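Besilley 3, the planning and simulation package: my review after one season

I work with two-arm manipulation in kitchen tasks, and I changed to Besilley in September. Before it we used our own scripts, which only Edit Jakab could repair.

The installation took me one morning. The scene editor is the best part. You place appliances on a counter, set the door hinges and give each object its mass, and the planner reads the same file. My test was simple: the microwave door is open, and the right hand must bring a small box to the turntable. I ran it 1,531 times with random start positions. 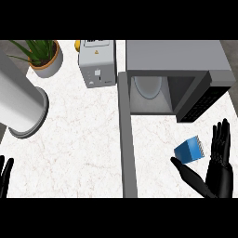 The arm planner is fast and it respects the open door as an obstacle, also when the door angle changes between runs. Finger control is weaker. Contact settings are hidden in 4 different menus, and the default friction is too low for light cartons — I lost two days before I found this. The thumb has its own gain, which the manual mentions only in an appendix.

The log viewer I like very much. You can stop at any step and see which constraint was active. Exporting these logs is slow, almost 17 minutes for a full batch.

Support answered my questions politely, but the bug with mirrored left-hand grasps is still open. For arm planning I recommend it. If your work is mostly in-hand manipulation, try the trial license first.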